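Nimmont Home & Workshop Forum > Storage and Organizing > Cable sorting: by color, by length or just give up?

strawberrycorner
Original poster
Posts: 257

Okay, so I've finally started on the cable pile. If you read my last thread you know I inherited a whole crate of wire and leads when my brother-in-law Orlando closed his repair counter in Tungate, and it's been sitting in my hallway since November. My shins know exactly where it is.

The plan so far is baskets. I had three of the rectangular plastic mesh kind, two white and one teal blue, and I've lined them up against the back wall of the nook. One is for thin black cables, one is for yellow wire, one is for dark blue. Sorting by color was the only thing I could face at nine at night with a cup of tea going cold. And yes, the nook still has the strawberry wallpaper, all three walls of it. Several of you told me to strip it and I'm not going to, I love it, the strawberries are enormous and it cheers me up!

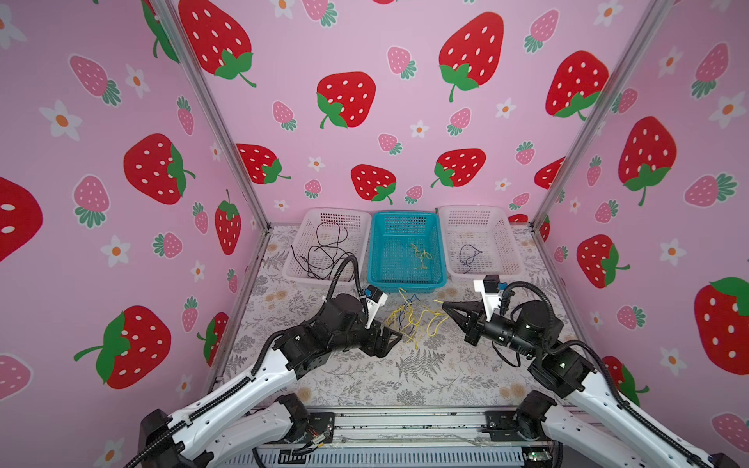
The yellow is what's killing me. The blue went into its basket as a nice little coil and I was so pleased with myself. I got one small loop of the yellow put away and the rest is one big snarl on the mat, and every time I pull on an end, something on the other side gets tighter. The black isn't much better, I'll admit. I basically dropped it in and it's hanging out over the front of the basket.

So, two questions. How do you get a big knot of wire apart without cutting it? And is color a dumb way to sort?

zakhar_t
Posts: 4,000

Color is a dumb way to sort, sorry. You will never in your life go looking for "a blue one." You'll go looking for one that reaches from the desk to the outlet. Sort by length, or by what's on the ends.

For the knot: stop pulling. Put it down flat, find a loose end, and push slack INTO the tangle so it opens up. Then shake it. I mean really pick the whole thing up and shake it like a wet towel.

mamani_mel

Love the wallpaper, keep the wallpaper. The little white flowers with the orange centers! My grandmother's pantry had something close and I was furious when my uncle painted over it.

I don't agree with Zakhar about color though. If it's plain wire with nothing on the ends then color is pretty much all you've got to go on. I do crafts and a bit of model railroad stuff and mine is all by color. Works fine.

zakhar_t

Model railroad is different, you have a color code. She has a crate.

mamani_mel

She has three baskets and three colors, that IS a code.

Hernan R.
Posts: 300

Going to be boring and say the sorting isn't the problem, it's the open baskets. Mesh baskets are great for potatoes. With thin cable you throw in two and a month later they've made friends. Whatever you put in there has to be coiled and tied first. I use the hook and loop strips that come on a roll, cut to about a hand's width. Twist ties will do but they poke.

Also the ends can catch in the mesh. Ask me how I know.

strawberrycorner

Hernán, I have a bag of twist ties from bread, does that count?

Zakhar, I tried the shaking. I feel like it helped? It's a looser mess now. It's more of a cloud. I can see where one of the ends goes for a good foot before it dives back in.

vusi_sithole

Joining in because I spent a whole winter on exactly this. A few things from my side.

Do it on the floor, which you're already doing, and a patterned mat makes it hard on your eyes. Yours has all those gray ferns and little flowers on it. Throw a plain dark sheet over it and yellow will jump right out at you.

When you get an end free, start coiling it straight away and keep the coil small enough to pass through the gaps. Big floppy coils just make new knots. I use an old Kinen coffee tin lid with a notch cut in it to hold the end.

And give yourself permission to cut. I saved every inch of mine and I've used maybe a tenth of it.

strawberrycorner

Ooh, the sheet is smart, I have a navy one. I don't want to cut yet though. Orlando would never say anything but he'd look at me.

walter flores

Cut it. Wire is cheap and your evening isn't.

mamani_mel

Walter, no!! There's something so satisfying about getting the whole thing out in one piece. Put a podcast on.

walter flores

I have put podcasts on. I ran out of podcasts.

zakhar_t

Before anyone cuts anything, is it one long piece or a bunch of them? Count the loose ends. If you've got lots of ends it's a bunch of short ones and they'll slide out one at a time. If you only find two, good luck.

strawberrycorner

I've found five so far so I'm guessing a bunch! That's a relief. I'm going to do the navy sheet tonight and work on the yellow first, then tip the black ones out and tie them properly like Hernán said. I'm keeping the colors for now (sorry Zakhar), but I'll put a bit of masking tape on each coil with the length on it so you can't yell at me.

zakhar_t

Tape gets gummy after a year or so. Use paper tags.

Hernan R.

He's right about the tape. Paper tags, and write on them in pencil.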